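Listening to the grid: an afternoon with Mwajuma Kashindye

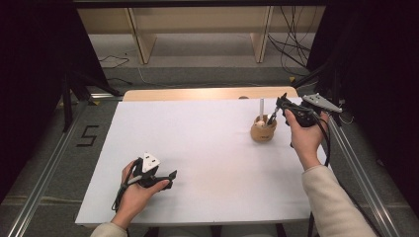
Two hand-held grippers over a white board.

Mwajuma Kashindye can talk about transformer oil for an hour without stopping for breath, and I'd happily have given her two. She leads the condition monitoring group at Resberg, where eight people spend their days working out how old electrical equipment is really doing.

"Everyone thinks a transformer just sits there and hums," she says. "But the oil is full of news! Hydrogen, methane, acetylene, they all come from something going on inside."

Her latest study, written with Sizwe Makhubela, followed 158 transformers in the Indale network, 58 of them older than she is. The team took oil samples from each and fed the dissolved gas readings into a model that sorts healthy units from worrying ones. Getting clean data was the hard bit. "Half the old records were on paper, and Sizwe typed in 400 of them himself. He still brings it up at lunch."

I ask whether the model ever surprised her. She laughs and pulls her chair closer. "It kept flagging one unit at Chege that all of us thought was fine. I was sure we had a labelling mistake. We went back through the samples twice, and the acetylene was creeping up, so slowly that you'd miss it on a chart." The unit was opened in November and the engineers found a loose connection on the tap changer.

What she loves most is how willing the maintenance crews have been to argue with her. "They'll look at a result and say no, that one always reads high after a hot spell. And they're usually right, so in it goes."

Next she wants to try the method on smaller pole-mounted units, where sampling is a lot fiddlier. She already has a notebook full of ideas for it, and she showed me most of them before I caught my train.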